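Call for beta readers and co-writers: the Kereama shared world, second cycle

Hello to all. My name is Dewanti Teoh and I keep the archive of Kereama, a fan-made story world which a few friends began as a forum game. It is now 239 chapters long, written by many hands, and we are preparing the second cycle. For this we look for new people.

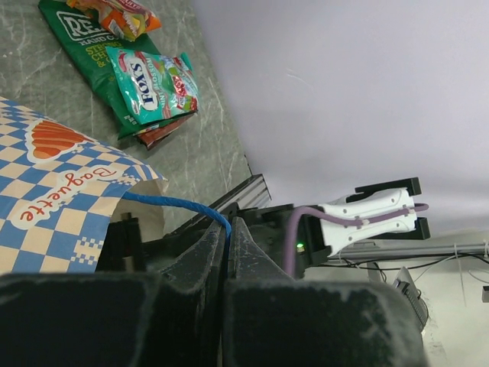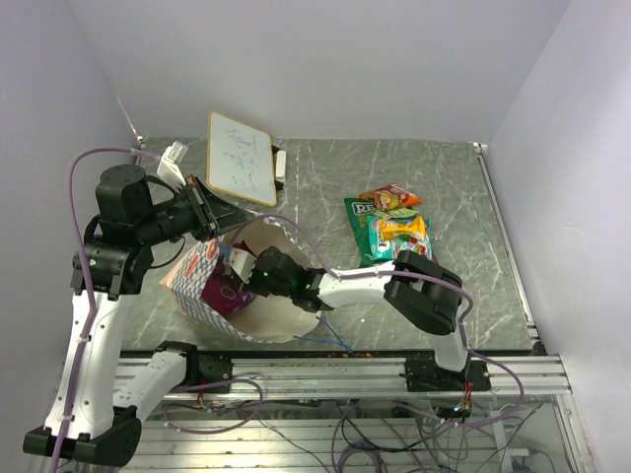
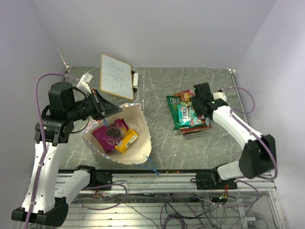
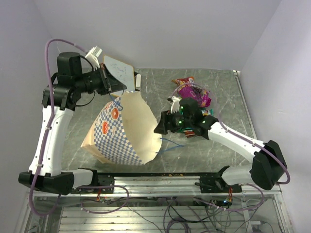
For those who do not know the world: Kereama is a chain of islands where each island remembers one thing that its people have forgotten. The first cycle followed the ferry pilot Cladenon and her brother, until the night when the harbor of Verkov sank. The second cycle starts 2 generations later. The ferries do not run anymore, and the school at Hivel teaches a history that is partly wrong. You do not need to read everything before you apply, but please read at least the Verkov chapters (there are 14 of them), because many scenes depend on them.

What we are looking for

Beta readers. You will receive one chapter each week, usually between 3,000 and 5,000 words, and send your comments within six days. We want to hear where you became bored or confused. Spelling is checked later by Aisyah Santoso, so please do not spend your evening on commas.

Co-writers. You will take one character and write her or his chapters after the outline. The outline is fixed at the big points and quite free between them. Three characters are still open: the map teacher at Hivel, the younger of the two salt merchants, and a ghost who does not speak before chapter 30.

A continuity keeper. This is one person only. Our list of names, dates and family relations has 2,218 entries, and some of them disagree with each other. Sugeng Ong kept the list during the first cycle and will explain his system to you. It takes nearly a month to learn it.

What you should know before you apply

The work is unpaid, and the stories stay free to read. You keep the right to your own chapters, but the characters are shared, so another writer can use them after you. If this makes you unhappy, please tell us early.

We write in English, but for most of us it is the second or third language. Good feeling for a story is more important to us than perfect grammar. Writers must be 18 or older. The rating of the second cycle is Teen. Violence is possible when the plot needs it, and explicit scenes are not accepted. We also do not accept text from generators.

How to apply

Send a message to Zulkifli Hutapea through the archive, with the subject "Second cycle" and the role you want. Co-writers should add a sample of no more than 804 words (the length of our shortest chapter, it is a tradition). The sample can be from any fandom or from your own world. Beta readers should instead choose one old chapter and write what they would change in it.

We accept messages until the end of August. Faizal Setiawan answers questions in the chat room each evening from 8 p.m.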